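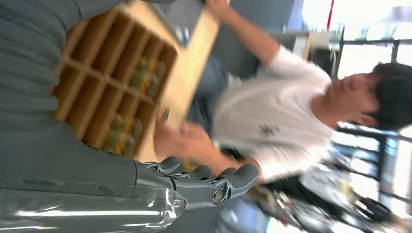

Session 4: Handing Over and Resetting the Sorting Task

Practical Robotics Module, Cemley Building
Handout issued Thursday, February 9, 2023

4.1 Purpose of the session

In Session 3 each group drove the arm and hand through single grasps on a bare bench. Session 4 introduces the compartment tray. Students will learn to place the tray within reach of the robotic hand, to load it, and to reset it between attempts in a way that other groups can repeat. The assessed sorting exercise uses the same procedure, and marks are given for the quality of the reset as well as for the run itself.

4.2 Terms used in this handout

Tray: the wooden tray divided by thin partitions into rectangular cells.
Items: the green and yellow pieces to be sorted.
Handler: the student who moves the tray and the items.
Operator: the student at the control station.
Attempt: one run of the task, from the operator's start call to the stop call, whether or not any item was moved.

4.3 Presenting the tray

The handler holds the tray with one hand on the far edge and the other on the near side. The near hand will at times be close to the robot's fingers. For this reason the operator must place the arm in hold before the handler reaches in, and must say "holding" aloud. The handler replies "reaching" and, when finished, "clear". No other words are to be used for these three calls.

The tray is lowered to the bench and then turned to its final angle. It must not be slid against the fingers, as a knock to the finger joints may upset the calibration. Groups that suspect a knock should repeat the Sesto calibration routine before continuing and enter the fact in the log.

4.4 Loading patterns

Pattern A: all items in neighbouring cells near the middle of the tray.
Pattern B: items spread so that no two occupied cells share a partition.
Pattern C: as Pattern B, with the tray turned through a quarter turn.

Begin with Pattern A. Groups may move on to Pattern B once they have logged three complete attempts. Pattern C is optional and will not be examined.

4.5 Recording

Recording is started and stopped in Protel from the control station. Each attempt is limited to 200 seconds, after which the software closes the file. Files must be saved under the group letter and attempt number only. Names of students must not appear in file names.

The class archive held 395 attempts at the end of January. A number of these could not be used in the Medrano exercise because the loading pattern had been left blank. Please complete this field before the start call.

4.6 Common faults

The handler's arm remains between the wrist camera and the cells after "clear" has been called. Step back fully.
An item rests on top of a partition. Stop, call "holding", and reset the cell.
The tray drifts during the attempt. Check that it is flat on the bench before starting.

4.7 Work to be submitted

Each group shall submit its attempt log and a written account of not more than 2,000 words comparing Patterns A and B. The account should state how often a reset was needed and what led to it. Logs are to be handed in at the start of Session 5.

Reading for Session 5: course notes, chapter 6, sections 1 to 3.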